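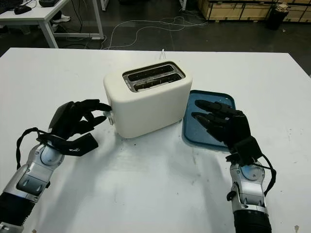
Westov bench log, 07/06/2019. Two arms, two hands, one toaster, one tray. I look after this cell, and people keep asking what that involves, so I'm putting the routine in a thread. 1/13

Power first. Arms come up, then the hands, and then I wait for both hands to report in before touching anything else. If one hand doesn't show up on the bus, I power the pair down and start over. Restarting one side by itself leaves the two clocks out of step. 2/13

Next is homing. Each hand opens all the way, closes all the way, opens again. I stand where I can reach the stop button and listen. A good finger is quiet. A finger with a loose screw ticks near the end of the close. 3/13

Then cables. Each forearm has a black cable running down the outside from the wrist. The loop needs enough slack for a full wrist turn and no more. Too tight and it pulls on the connector. Too long and it catches on the elbow joint. I turn the wrist through its range by hand with the motors off and watch the loop the whole way. 4/13

Toaster position. The slots run left to right and the side control faces the left hand. We had tape marks on the table for a while, but the tape lifted and stuck to the fingertips, so now I use a cardboard template I cut from a Natwood shipping box. Set the template down, slide the toaster up to it, take the template away. 5/13

The tray goes flat on the table to the right of the toaster, with the upper left corner almost touching it. If the tray is turned even a little, the right hand comes down on the rim. I check it again after every break. 6/13

Somebody asked how often we stop for maintenance. A short check every 257 cycles and a long one at 2,000. The short check is wipe, look, wiggle. The long one means a hex key and most of a morning. 7/13

At today's short check I went over one hand up close. Things I look at, in the order I do them:

1. Fingertip pads. They have a fine crosshatch that does the gripping, and dust fills it in. Wipe with a barely damp lint-free cloth, along the grooves in both directions. No solvent. I tried solvent on a spare pad last year and it went shiny and useless. 8/13

2. Link plates and knuckle. On the blue finger I put the key in each small hex screw and feel for movement. Snug is enough. The big round hub at the knuckle has a hex socket too, and I leave that alone unless the finger wobbles side to side. Overtighten it and the finger drags.
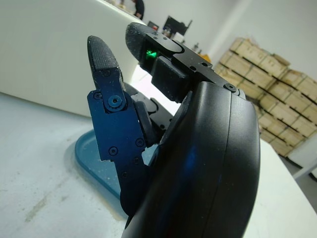 3. Status light. It sits down behind the pad of the digit opposite, tucked in a gap, so you have to look in from the right angle. Green is what I want. Anything else and I pull the log before I run another cycle. 9/13

4. Palm housing. Run a soft brush along the rim and the seam. Dust gathers there and works its way into the joints if you leave it. I brush away from the fingers. Compressed air just drives it deeper, so the can stays in the drawer. 10/13

Last job is the table. Crumbs and grit come off with a dry cloth, then a damp one. The scuffs won't come out and I've stopped trying. They don't bother the cameras as long as the lights stay where they are. 11/13

Parts note for the Quiroga shift: there are 8 fingertip pads left in the bin. Wesis has the next batch on order for later in June. Please swap pads in pairs, thumb and finger together, and write the cycle count on the sheet. The last pair I pulled had no count written down. 12/13

Back up after the check. Homing clean on both sides, no ticking, 191 cycles on the counter by the time I left. Next long check is mine. If you're on before me, leave the wrist cables the way they are. 13/13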